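Keep the Mending Table at the Brukley Library

The Brukley library board wants to close the mending room in September and turn it into a quiet study area. I think this is a mistake, and I say so as someone who can barely sew on a button.

The case for closing it is simple. The room is open 28 hours a week and many of those hours are slow. The study tables upstairs fill up during exams. Ruairi Ritchie, who wrote the staff report, points out that the room logged 531 repairs last year, against several thousand visits to the computers. Those figures are correct. I don't think they settle the matter.

A repair takes time. A person who checks email is done in ten minutes, and a person who relines a coat is there all afternoon. Counting both as one visit tells the board very little. It also leaves out people who come in, get shown how to do a hem, and do the next one at home. Kirsty Cairns taught me to patch a pillowcase in one sitting. I have patched four things since, and none of them appear in the report.
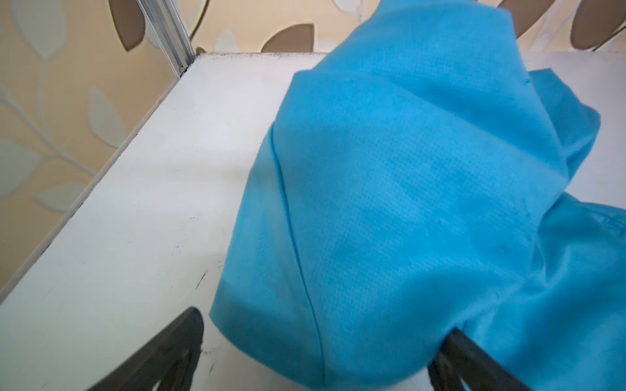

Page last changed: March 2022

Then there is the money. The room costs the library $300 a month, mostly for thread, needles and machine service. A tailor on Forsyth Street charges $28 to replace a zipper, and he is busy enough that he no longer takes curtains or bedding. Plenty of households in Brukley will throw the item out before they pay that. I did it for years. A fitted sheet with a torn corner went in the trash, and I bought another one.

Students do need somewhere to work. Fraser Mowat suggested at the last meeting that the room could close at 2 p.m. on school days and be used for study after that. The tables are already there. The machines go in a cabinet. His idea got one sentence in the minutes, and I would like to see it tried before anyone takes out the cabinet.

Libraries lend books so that each of us does not have to own every one. A good sewing machine is the same sort of thing. Most people need one twice a year.

The board takes written comments until the end of the month. Mine is in.

Callum Pearce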